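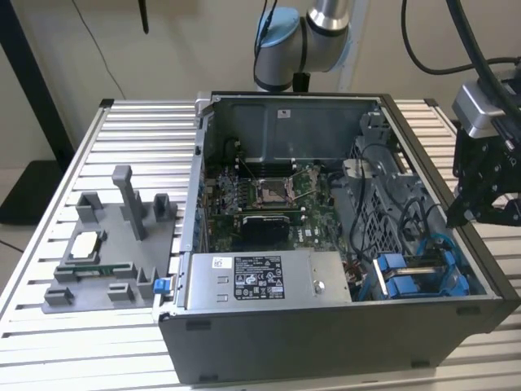

Figure 1. Desktop tower with side panel removed, CPU socket empty, power supply and drive cage in place.

Hallen Reuse Program: Progress Report to the Blackburn Fund
Prepared by Freya Cheetham, workshop lead
2021-06-30

1. Scope of the period

Work covered the teardown, grading and rebuilding of donated desktop computers under the second stage of the grant. The stage target is 800 machines by the end of December. Intake is handled at the Atell depot; all bench work is done at the Hallen workshop.

2. Units processed

104 towers passed through the bench in the period. Of these, 26 were graded C and stripped for parts. The remainder were graded A or B and moved to rebuild. No tower was scrapped whole.

3. Bench procedure

Towers are worked on their side with the interior facing up. The order of work is fixed: side panel, processor cooler, processor, memory, drives, power supply, motherboard. The tower in Figure 1 has a Dell board. The socket is empty and its retention frame and lever arms can be reached from above. The memory slots run in a row just above the socket.

The drive carriers with blue plastic clips, visible at lower right in the same figure, come out by hand. Carriers are kept with the chassis they came from. In the first weeks they were pooled in one bin, and matching them again at rebuild took more time than the removal had saved. The bin has been withdrawn.

Power supplies are logged from the regulatory label before removal. Where the label cannot be read, the unit goes to the test shelf and is held until its rating is confirmed.

4. Processor sockets

Bent contacts remain the main cause of downgrading from B to C. Sockets are now inspected under the bench magnifier twice, once when the processor is lifted out and again at rebuild. Plastic socket covers were ordered from Fekamo. The first delivery did not fit the older boards and was returned. The replacement order is open.

5. Data handling

All drives are wiped before a machine leaves the workshop. Drives that fail the wipe are removed from their trays and stored in the locked cabinet for shredding. 10 drives were in the cabinet at the close of the period. Shredding certificates will be attached to the next report.

6. Spending

Spending on tools and consumables is within the approved line. The cost of the returned covers was credited in full. No transfer between budget lines is requested.

7. Next period

Rebuild of the graded A machines continues. The parts register will be moved from paper to the shared spreadsheet, starting with memory modules and power supplies. A second bench position will be opened once the outlet on the north wall has been rewired. The landlord has approved the work; a start date is pending.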